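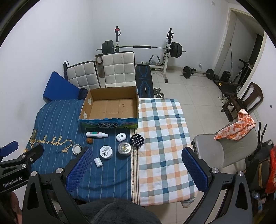
Bedding bank on Narkgate Road short of blankets before cold snap

2019-11-21

The bedding bank on Narkgate Road is asking for blankets, and quick. Shelves that were full in August are close to bare, and the first hard frost is in the forecast for next week.

The bank gives out sheets, covers, pillows and blankets free of charge to households that have just moved into an empty place. Families out of temporary housing, mostly. Also people who lost things in the Siregar Court flood, which is still sending folks through the door. So far this year it has made up 399 sets. The target was 600 by New Year's, and that now looks like a stretch.

Most wanted right now: double blankets, single comforters, fitted sheets in any size. Pillowcases they have. Plenty of pillowcases. Please no more pillowcases.

Colors and patterns don't matter. Sets don't need to match either - most of what goes out is a mix of plaids, stripes and whatever came in that week, and families are happy to have it. What does matter is that everything is washed and fully dry before it gets dropped off. The bank has one dryer and it has been out of action twice this month. Damp bedding gets turned away at the door, sorry.

Small holes are fine, there is a mending table. Big stains are not. Electric blankets can't be taken at all, even new in the package. Same goes for mattress toppers, no room for them.

Pack things in a grocery box or a clear bag if you can, and write the size on the outside. Double, single, crib. It saves a lot of unfolding. Boxes should be light enough for one person to carry up the steps - the ramp at the side is closed until the paving gets fixed, and the city has not given a date for that.

Drop-off is at the back door, off the parking lot, from 10 in the morning until mid afternoon every weekday. Do not leave bags outside after hours. Several got rained on last week and had to be thrown out, which was a real shame as there were two good comforters in there.

Casura Laundry on the corner will wash donated bedding for free through the end of the month, up to two loads per household. Just say it's for the bank when you hand it over and they will send it accross themselves. Berkix, the hardware store, has a collection bin inside the main entrance next to the paint counter. It gets emptied most evenings.

Cash helps too. A gift of 50 dollars covers a new single set for a child, pillow included, and those are the ones that run out first. Checks go to the office, not the back door. There is no online payment yet, they are working on it.

Anyone who needs bedding can come in without an appointment or a letter. Bring the bed sizes. Larger orders, three beds or more, should be called in the day before so somebody can have it packed and ready. Delivery is possible inside city limits but the van is booked up thru the weekend.

The bank will be closed for Thanksgiving and the day after. Normal hours after that.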